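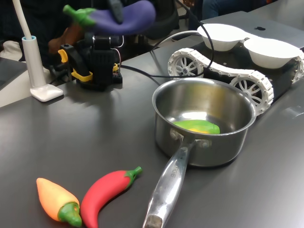

Cheap grippers are far better than they were two years ago, but the people buying them still have no fair way to tell one from another, according to Gravau, which has lent hardware to a set of comparison trials now running at the Gretgate workshop. The firm said it would accept the results whichever way they went.

The trials began in December and put small tabletop arms through the same kitchen job with different grippers fitted. Toy vegetables are picked up, held clear of the table and put down in a pan or a bowl. Gretgate has planned 539 attempts, shared between two grippers and two controllers, and had finished almost 12 hours of running when it put out its first notes on Dec 19, 2023.

The first gripper is Gravau's own, a two-fingered design with stiff jaws. The second comes from Heler and has softer pads that give a little under load. Both are driven first by the controller supplied with the arm and then by a board from Vakulenko, which lets the operator set a limit on the closing force.

Toy food was picked because every lab can buy it and it keeps its shape from one day to the next. It is also awkward. The aubergine is smooth and wider at one end, so a grip taken too far along tends to turn in the jaws. The chilli is thin and curved, and the notes say it was the item most often dropped in the early runs.

Gretgate has given no overall scores yet. Its notes say the Heler pads held smooth items better at low force, while the Gravau jaws were quicker to let go and placed things closer to the mark. Changing the controller made more difference than the workshop had expected. With the Vakulenko board fitted, both grippers squeezed less hard, but each pick took longer.

Cables have been a nuisance. Eight attempts had to be thrown out after a lead caught on the arm at full reach, and the runs were repeated once it had been moved. The notes ask anyone copying the test to write down how the leads were laid — a detail often left out of reports of this kind.

Lighting is being kept the same throughout, with the blinds down and a lamp on the table. A later round will compare two cameras, one fixed over the table and one fitted to the wrist, using whichever gripper and controller pair does best in the present set.

Gretgate said it would publish the full table of attempts, failed ones included, along with the force settings used for each item. Heler has asked for part of the test to be run again with a newer set of pads, and the workshop has agreed to do so after the main runs are finished.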